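Trermont Robotics Club Help Board > Student projects

Laundry folding project, gripper picks up the shirt but the fold comes out a mess

Posted by Birdie Kincaid
Monday, March 7, 2022

Hi all, second year in the club, our team is doing the laundry task for the spring showcase. Hand-held gripper, we record demos by hand and then train on them. 30 demos so far, all at home on a bed. Training goes ok but the policy grabs the cloth and then kind of dithers. Never gets to the first fold. Team name is Flanorent if anyone has seen our earlier thread. This is a grab from one demo:
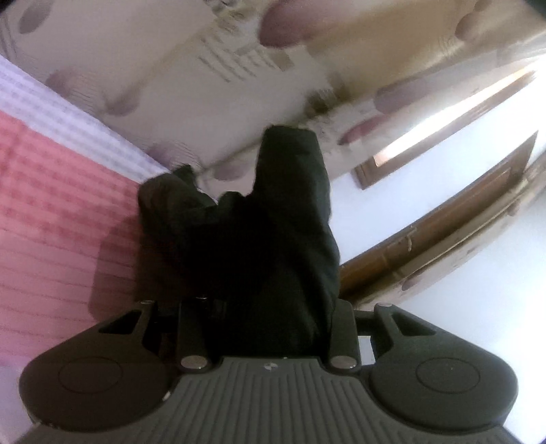 Our mentor thinks the demos are the problem, I think its the training settings. We used the defaults from last year's team and changed nothing. When I pinch, it comes up all in one bunch like that, black cloth crumpled between the two fingers, and I can't tell sleeve from hem when I scrub thru the video. Is that normal? Should I be grabbing less? Showcase is soon so any help is good. Also a frame from another demo, garment on the bed:

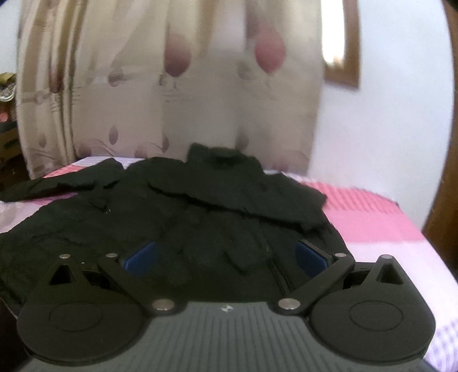
2 replies

Titilayo Balogun
Mentor's right, sorry. Leave the settings alone for now.

Couple things. Your grab is way too big. Go for an edge or a corner, fingertips only, lift a little, stop. Then move. If you scoop the middle every demo, scooping the middle is what it learns.

Second, start state. In your bed one the collar is up at the top and a sleeve is out flat to the left, but the middle is all folded over itself. Decide if flattening is part of the task. If yes, demo it the same way every time, same corner first. If no, smooth it out before you hit record.

Third, black on black. Black fingers, black shirt. We had the same trouble in February and swapped to a light towel, 20 demos, first fold worked most tries. Went back to dark clothes after that. Also watch the window, in your first one it's blown out white. Pull a curtain or turn around.

Slow down near the grasp too. Everbody rushes it.

Thaddeus Montoya
what she said about the corner. we did 21 demos on a t shirt and threw out half, wish we'd been pickier from the start

also are you trimming the ends?? if you leave a bunch of frames where your just standing there the robot learns to stand there. sounds like your dithering thing. no idea about the settings, I only do the mechanical side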